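Home | News | Alerts | Services | Council | Contact

Walirside declares local emergency as Murkau River rises

WALIRSIDE, April 7, 2020 - The Town of Walirside has declared a state of local emergency after heavy rain and melting snow pushed the Murkau River over its banks overnight.

An evacuation order is in place for 70 homes on the east side of town, between Ardeleanu Road and the river. A further 220 homes south of the rail line are on evacuation alert. Residents on alert should be ready to leave on short notice.

Ardeleanu Road is closed to all but emergency traffic. The Murkau bridge remains open to one lane, with a 13-tonne weight limit.

"The water came up faster than the forecast called for," said Mayor Hanna Chornovol. "If you have been told to leave, please go now. Crews can't work on the dikes and knock on doors a second time."

Evacuees must register by phone before leaving the area. Because of public health measures, the town is not opening a group shelter. Families will be given hotel rooms, and meals will be left at the door. Anyone who is self-isolating or has a cough or fever should say so when they call.

Public works crews have placed sandbags around the water treatment plant and the Prurkix pumping station. Tap water is safe to drink.

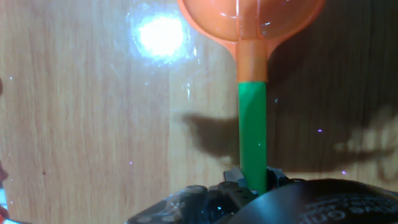

The river is expected to crest within 2 days, according to fire chief Ihor Boiko, who is leading the emergency operations centre. Crews will check the dikes through the night.

"We raised the low section by the pumping station in November, and it's holding," Boiko said. "The concern is ice coming down from upstream."

Residents are asked to stay off the dikes and keep children and pets away from ditches and culverts. Flooded basements should not be entered until the power has been shut off.

The next update will be posted on the Alerts page at 6 p.m.

Media contact:
Office of the Mayor, Town of Walirside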